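February 9, 2026

Glove rig, shirt folding, bench 2. Lost most of the session to the left-hand drift again. Writing it down now before I forget the order of things.

Task was the plaid shirt, flat then folded, both gloves on, marker cubes on top as usual. Pondero logging, Pullel doing the cube poses.

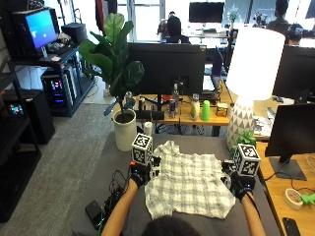
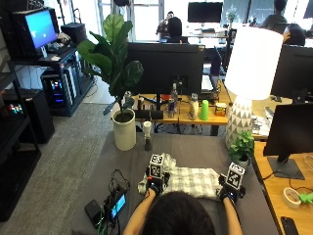 Symptom: left wrist pose walks away from the cube pose. Starts fine, 5 mm or so of disagreement, nothing to worry about. Then after a few folds the finger data goes stale and the replay arm puts the left gripper straight into the table. It did this in replay on episode 7, hard enough to trip the force limit. Arm stopped like it should. No damage to the gripper, pad has a dent. Nobody near it, gate was shut. Still counts as a contact event so it goes in the safety log – not done yet, do tonight.

What I checked:
Cube tracking – ok. Reprojection error flat the whole way thru.
Right glove – clean, never dropped a packet.
Left glove – 1,708 dropped packets, nearly all in 3 bursts. Each burst lines up with a long reach across the table.

So cable. I think. Wiggled the left lead at the connector with the glove off and got a burst right away. Swapped in the spare lead, wiggled again, nothing. Same power bank both times so not power, or at least not only power.

The part that bugs me more: Pullel saw the drops and kept going. It just holds the last good finger pose and marks the episode valid. The Kariuki side then trusts the flag and plays it. We had the same complaint in November after the towel runs and the fix was a warning in the console, which no one reads while there hands are in gloves.

Changed so far:
- spare lead on left glove, taped down at the wrist w/ some slack
- old lead tagged BAD, in the Brornix returns box
- replay speed capped at slow until further notice
- episode 7 pulled from the set

To do: make Pullel fail the episode on any gap over the limit, and beep. Rerun the drop count on the other shirt episodes, they used the same lead. Table height in the replay config needs a check too, the floor limit should of caught this before the force limit did.

Do not replay anything from this session until the recount is finished.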